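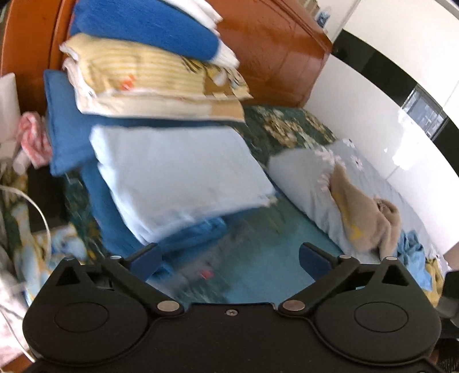

Dinesh said a blanket only counts as folded if you can carry it down a flight of stairs and it arrives the same shape. He said this on the phone, with his mouth full, from 400 miles away, so I felt free to ignore him.

I had until Friday to clear Mom's bed. Everything soft in the house had ended up on it – towels, sheets, the blue cushion from the Hollico sofa we got rid of when I was 10 – and each time I put one thing on the pile I found two more in the hall closet.

"Is the striped one there?" he asked.

"Yellow stripes? Yes."

"That's mine."

It was not his. I had slept under that thing through chicken pox and most of fifth grade, and I told him so, and he got quiet the way he does when he's about to be generous and wants credit for it.

"You could cut it in half," he said.

I told him to go eat his dinner. Then I took the white one and the thick blue one off, just to get at the stripes, and the whole stack leaned over on me like a tired kid. I held it up with my hip and kept folding. You know how you can fold a towel in thirds and your hands do it her way, even if you've done it differently in your own place for years? Mine did that. I refolded it my way. It looked terrible, so I put it back.

Around nine I texted him a price for shipping one blanket to Gikby. He wrote back that it was too much for an old rag, and then, a minute later, his new apartment number. 106.

I went to look for a box.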